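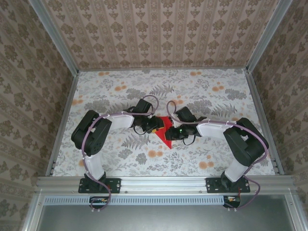 Two arms at the folding table: our review of the Prunetti bench cell

I run the finishing room at Ciltach, where we fold and pack napkins and table linen for small hotels, and I put off writing this until we'd lived with the Prunetti for a good while. We bought ours in June through Marwat, who were patient with my many telephone calls (thank you!), and it arrived as two arms on one rail, with the purple cables clipped along them and both grippers meeting over the middle of the table. I liked how compact it looked straight away.

The fingertips are my favourite thing about it. They're pale yellow, a bit see-through, with rows of little windows in them, and they close neatly together on a fold.
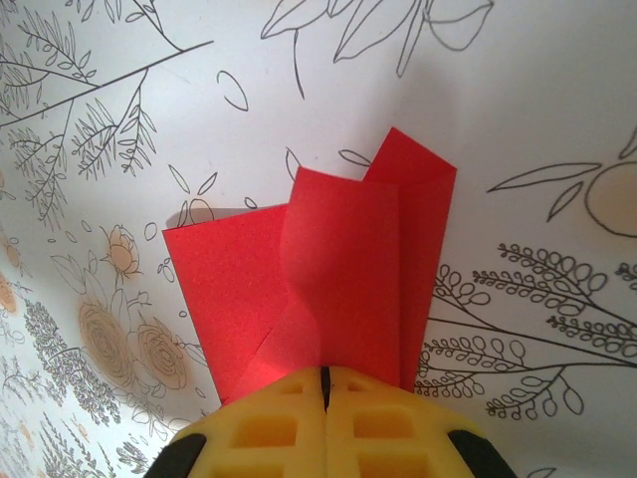 Speed is another matter. In our best week the cell managed 147 pieces an hour, and a good folder will beat that before her morning tea. Over a month it folded 3,152 napkins and 2,909 passed inspection — the rest went back to be done by hand.

Zubaida Soomro has folded here for 20 years and was, I think it's fair to say, worried. She now sets the cell up, checks its work and keeps the fancy folds for herself, and her wrists ache less in the evenings. She does miss chatting across the table, and I hadn't thought of that when I signed the order. We've since moved her bench closer to the others.

I'd buy it again, though I'd ask for a longer training visit. The Trosthorpe branch gets theirs next.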